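Search this journal Search Advanced search Clear

October
By Leandro Arrieta and Shanthi Uddin

4. What goes in the tray, and where

I should admit up front that this section started as a side note. Shanthi and I were writing up the larger Nurnton sorting study, and I kept adding footnotes on how people set small things down in a tray, until she told me (kindly!) that footnotes with their own paragraphs are a section. So I get a section, and I'm writing it in the first person, and the reviewers can fight me over it.

The basic question is a homely one. Give a person a shallow tray and a handful of small colored pieces, ask them to put the pieces in, say nothing else, and look at where things end up. I had assumed people would spread them out. I do, at home, with screws and buttons and whatever else I'm fixing that day. Karunaratne's old layout notes, which we leaned on for our coding sheet, assume the same thing, and the sheet originally had a box for "evenly spread" and a box for "other." We had to redo it after the first afternoon, when nearly everything was landing in "other."

4.1 The trays we kept

We ended up with 403 usable layouts from the Prandby sessions and another 684 from the longer Nurnton run. I say usable because a layout only counted if every piece was inside the raised edge when the person said "done." Pieces perched on the rim gave us a lot of trouble. Shanthi wanted them in, I wanted them out, and we settled it by dropping those trays from the main count and keeping them in a separate folder that I still open now and then when I should be doing something else.

The instructions were deliberately thin. People heard one sentence, got no picture to copy, and had 100 seconds, although hardly anyone needed that long. We didn't fix the tray to the surface either. I know that bothers some readers, and it bothered the Anberg group when we sent them a draft, but a tray at home isn't fixed to anything and I wanted the small turns and nudges left in. We coded everything relative to the tray's own edges, so a tray sitting crooked costs us nothing except a bit of patience with the protractor.

4.2 Clusters, mostly, and mostly off center

Once we had a proper coding sheet, the pattern was hard to miss. People cluster. They put the first piece down somewhere comfortable and then the rest go in next to it, close enough that you could cover the lot with your palm. The open part of the tray stays open. I asked a few people afterward why they'd left so much room, and the usual reply was a puzzled look down at the tray, as if it had been done by somebody else. One woman told me she was "saving it," and when I asked what for, she laughed and said for more pieces, obviously.

Color did far less than I'd hoped. I had a whole theory about warm colors going together (I even drew a diagram, which Shanthi has thankfully not let me include), and the layouts just don't bear it out. A yellow piece is as happy beside a green one as beside an orange one. What seems to matter more is the order the pieces come to hand, and that's a boring answer, but I'd sooner give you a boring answer than my diagram.

Figure 9 has the sort of layout we coded as "grouped, one end open."

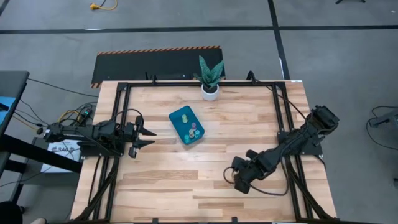 Does a bigger tray make people spread the pieces out?

Only a little. In the Prandby sessions we swapped in a larger tray halfway through, and the clusters loosened slightly but stayed clusters. The extra room mostly turned into more empty tray.

Figure 9. A grouped layout in a teal tray: five small pieces sitting close together in one half, with the other half mostly empty. The pieces are yellow, pink, beige-orange, green and teal-blue. The tray sits at a slight angle to the table, and we coded it as is.

4.3 Some things I'm not sure about

The wood table may be playing a part and we never tested it. Long strips of pale and darker wood give you a lot of lines to look at, and I can imagine someone lining a tray up with them, or their pieces for that matter, without noticing they've done it. A plain gray surface would settle this in a morning. We ran out of mornings.

I'm also uneasy about "done." Some people said it the moment the last piece touched down, and others hovered and fussed, shifting one piece a hair to the left and then back again. We treated both the same way. Shanthi thinks the fussers are the interesting ones and would like to code the fussing itself in a follow-up, and I think she's probably right, though I dread the coding sheet.

And then there are the stackers, who put one piece on top of another and leave the pair that way. We had a long argument over whether a stack is one position or two. For the counts in this section a stack is one position, and the tables in the appendix give both versions so you can disagree with us properly. Anyone who wants the rim folder can write to me for it. It's badly labeled and I apologize in advance.

5. Comparison with the Karunaratne layouts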